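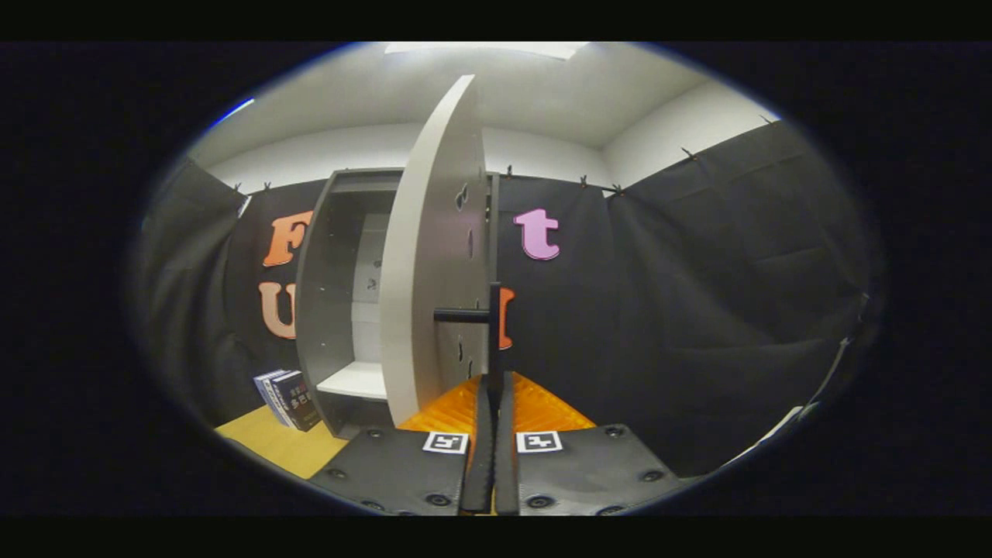

Recording a door-opening task with the Prestelo hand-held gripper

Written by Ileana Grecu, updated 12th November

This tutorial is for people who received the Prestelo kit and want to record their first task with a door. We suggest a small cabinet with one handle and one shelf. It is more difficult than picking up a cup, but you learn much more about how the kit behaves, and the mistakes are easy to see when you play the recording back.

I suppose that you have already charged the gripper, installed Drolham on your computer and made the first pairing. If you did not, please do the quick start page before this one.

1. Prepare the cabinet

Put the cabinet on a table at the height of your elbow. It must not slide when you pull the door. I fix mine with two strips of double-sided tape under the base, and for a light cabinet I add a bag of rice inside at the back.

Check the handle. The fingers close best on a bar that you can reach from the front with a straight wrist. A T-shaped handle is good for beginners. Round knobs are possible, but leave them for the second week.

2. Prepare the background

The tracking needs things to look at. A plain black curtain alone gives almost nothing, and the position will drift as soon as you come near to it. Hang or stand some objects with clear edges behind and beside the cabinet. Foam letters work well on fabric, and books with printed covers can stand on the table. Do not move them until the whole session is finished.

Clip the curtains so that they do not swing when you walk. Close the window also.

3. Check the markers

There is a small square marker next to each finger. Drolham uses the two markers to know how wide the gripper is open. Wipe them with a dry cloth and look at the preview with the fingers open, then closed. Both markers must stay green in the preview the whole time. If one turns gray, the plate is probably bent a little and you can loosen its screws and set it straight.

4. Record the map

Before the first demonstration, press Map and move the gripper slowly in front of the cabinet, left to right, then up and down. Keep the door closed during the map. Drolham stops by itself at 1403 images. If you go too fast, it asks you to repeat, and it is usually right.

5. Record the demonstrations

Start each one from a different place, with the fingers open. Come to the handle, close, pull the door in a curve and release when it is fully open. Then move back a little and press the button again.

Please remember that the door travels in a circle. Your whole arm should follow it - if you turn only the wrist, the handle slips out of the fingers. Keep your other hand away from the door, even when it is tempting to help.

For this task we record 400 demonstrations. My colleague Cornel Furtună obtained a usable result with 43, but his cabinet never moved and he always started from the same side.

6. Check and export

Open the session in Drolham and sort by tracking quality. Delete everything marked red. The yellow ones you should watch, because many are fine. Then choose Export and wait - a full session takes a while on an old laptop.

Common problems

The map fails near the open door. A large pale door close to the lens hides most of the background. Stand a little more to the handle side, or put a few stickers on the door.

The fingers slide on the handle. Clean the grip surfaces with a damp cloth and let them dry. If they are worn, the replacement set is part number 875.

The next page, written by Cornel, explains how to close the door again.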